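June
By Miroslava Bednárik and Jahangir Marikar

Search articles Enter keyword Search

4. What the edge-life claims rest on

Most woodworkers who have bought a replacement plane iron in the past few years have met the claim that a Flerham blade stays sharp far longer than a plain carbon steel one. The claim shows up in catalogs, in club newsletters, and in the hands-on handouts at the Jultitz evening school, where we ran our own planing trials. We went looking for the work behind it and found less than we expected.

The usual source is the Miah test. In that test a blade was pushed through a pine board until the shaving broke up, and the number of strokes was written down. The result for the Flerham iron was 2,000 strokes. The carbon steel iron it was set against gave out much sooner. We have no reason to think the strokes were counted badly. Our trouble is with what was being counted. A shaving can break up because the edge is worn, and it can also break up because the board has changed under it. Pine has hard and soft bands, and a board that has lost a good part of its thickness by the end of a run is cutting through different growth than it was at the start. The Miah write-up doesn't say whether the two irons saw the same board, or even boards from the same tree.

A second problem is the person doing the planing. Anyone who has used a bench plane for an afternoon knows that you lean harder as the iron dulls, often without noticing. You skew the plane a little. You rub some wax on the sole. All of this keeps the shaving going after the edge has lost its best, and it can add a great many strokes to the score of a blade the tester already likes. The tester in this case knew which iron was in the plane. We tried to get around this at Jultitz by having one of us set the iron while the other waited outside, which helped somewhat, though the Flerham iron is thicker and a practiced hand can tell by the sound. We can't claim our trials were blind in any strict sense.

Third, there is the matter of how the irons were sharpened to begin with. The Flerham iron was finished on a strop loaded with Waven compound. The carbon steel iron was finished on a 400 grit stone and used as it came off. No cabinetmaker we have met would call 400 grit a finished edge for a smoothing plane. It will leave a burr and a coarse scratch pattern, and both of those break down early. A fair part of the gap between the two irons may have been settled before the first shaving came off.
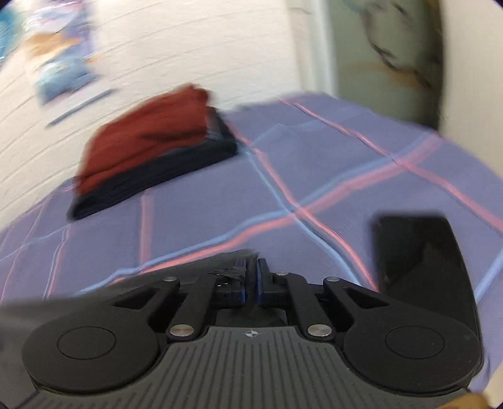
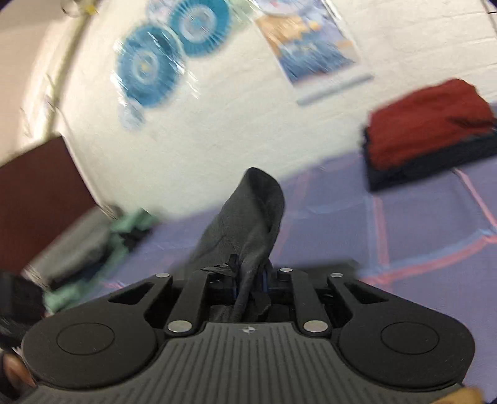

Figure 1. A hand-held gripper pointed toward a bed, two views.

When both irons were taken through the same stones and the same strop, the gap in our own trials got smaller. It didn't go away. The Flerham iron did hold up better in maple, and we would be surprised if a larger trial turned that around. In pine we could not tell the two apart with any confidence. Our runs were 20 strokes at a time, with the edge checked on end grain between runs, and the order of the irons was swapped each time. That is a small trial by two people with opinions of their own, and it should be read that way.

We are also doubtful about stroke count as the thing to measure at all. A person fitting a drawer or flattening a table top doesn't plane until the shaving falls apart. They stop when the surface starts to look dull or the plane gets hard to push, and they stop at different points depending on the wood and on how much sanding they are willing to do afterward. An iron that goes slowly from very good to fair may be worse company in the shop than one that stays very good for a while and then drops off. The Miah test would score the first one higher.

Time at the stones is missing from the record too. The harder iron took us longer to bring back, and on the older oilstones at the school it hardly cut at all until we moved to diamond plates. If an iron lasts longer between sharpenings and then takes longer to sharpen, the owner may come out even. We did not time this well enough to give a figure and would be wary of anyone who offers one without naming the stones.

Last, the same claim has been repeated so many times that it now looks like several findings. We traced four separate articles that give the stroke count as settled, and all of them lead back to the one test. Two drop the mention of pine. One moves the result over to chisels, which were never tested. The next section sets out how the maple boards were picked and stored before our trials, as we think this matters more to the outcome than the choice of steel.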